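Notebook, September, cabinet station – rules for door and drawer episodes

Started 1:30 pm, wrote most of this up standing at the bench, so forgive the order.

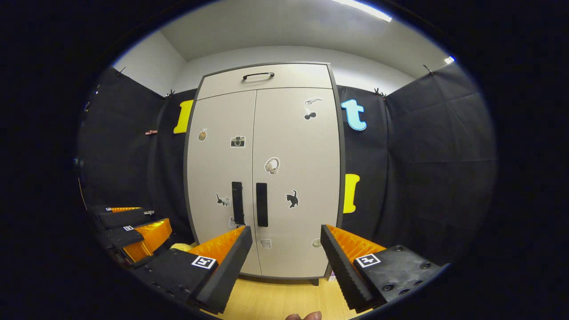 OK so the main thing I want to get down before I forget is that we need one start pose for the cabinet and we all need to use it. I went back through the Votness batch this morning (168 episodes, tall doors only) and the starts are all over the place. Some begin with the fingers nearly on the handle, some begin halfway across the room, and a few begin with the gripper still turning to find the cabinet. Every one of those is fine by itself, but the batch is a mess to train on and I spent an hour sorting it by hand, grr.

Proposed rule, and I'm going to work this way starting now: stand back far enough that both door handles and the drawer pull are in view, fingers open, hold still for a slow count of two, then go. Both finger markers have to be readable during the hold. If your wrist is rolled so that one of them goes edge-on, roll it back before you count. Parry's checker wants both tags at the start or it throws the whole episode out, and it doesn't tell you until the upload is done, which is maddening.

Thumb: keep it low and behind the base plate. A bit of thumb at the bottom edge is OK with me. A thumb across a pad is a reject. I know the grip gets tiring after a long run, so stop and shake your hand out. I'd much sooner have fewer good ones.

Spare finger segments: they have tags on them too! I would like a real rule here. The tag reader picks up any square it can see, and last month I had 17 episodes where the left finger "jumped" sideways for a few samples and came back. Took me forever to work out that it was locking onto a spare. My suggestion is that spares live tags-down or in a closed bin while anyone is recording. Somebody may have a better idea (tape over them?), but please let's pick one and write it on the station sheet.

Backdrops. The black cloth goes all the way down to the floor area on both sides and gets clipped along the top. Check the clips at the start of each block, I keep finding a sag after lunch. Folds are OK, bare wall between cloth and cabinet is a no. The letters stay where they are pinned for the whole block. Same with the stickers on the doors – the cats, the cherries, the camera, all of it. If you want to move one, finish the block, start a new one, and log the change. Estis had a rule like this for their drawer set and I thought it was fussy until I tried to line up two days of our own recordings.

Floor: sweep your eyes over it before you start. Anything small near the cabinet base either gets picked up or gets logged. I don't care which, but no more mystery objects that show up for half a block and vanish.

Block size: I'm going with 50 episodes per block, then a pause, then re-check clips, tags and pads. Pads get wiped at the pause. The ridges hold dust and I think that's why the grip on the bar handles gets slippery late in the day, but I haven't tested it properly.

Open question for Nodar: does a missed grasp count as a failed episode if you recover and get the door open? The draft sheet says fail. I'd keep them and mark them, recoveries are useful and we have hardly any. Sent a note, waiting to hear.

Still to do:
re-tag the old Votness starts (good / too close / still moving)
print the new station sheet
find out if episode 316 is really a duplicate or just looks like one
order more small clips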